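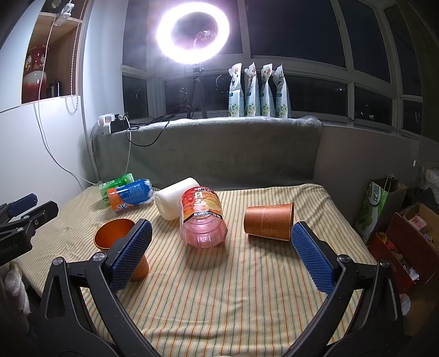 A striped cloth on a table by the windows.

Podetus Meats will move its cutting and curing work to a larger building in May, with the shop counter to follow once the new cool room has been inspected. The cool room holds up to 141 hanging carcasses at 2 degrees, and the rail system was supplied by Ekström.

Custom processing of lamb, pork and venison continues during the move. Whole animals must be tagged and booked in by 15:00. The minimum charge covers a hanging weight of 16 kg, and orders over 100 kg need a deposit.

Plant manager Cor Martens said sausage making would stop for about 15 days while the Zoron grinder and filler are taken apart, cleaned and recalibrated. "Fresh cuts are not affected – only the smallgoods," he said.

Smoked hams already on order will be finished in the old smokehouse and can be picked up from the Tomeo Road counter. New ham orders open after the move.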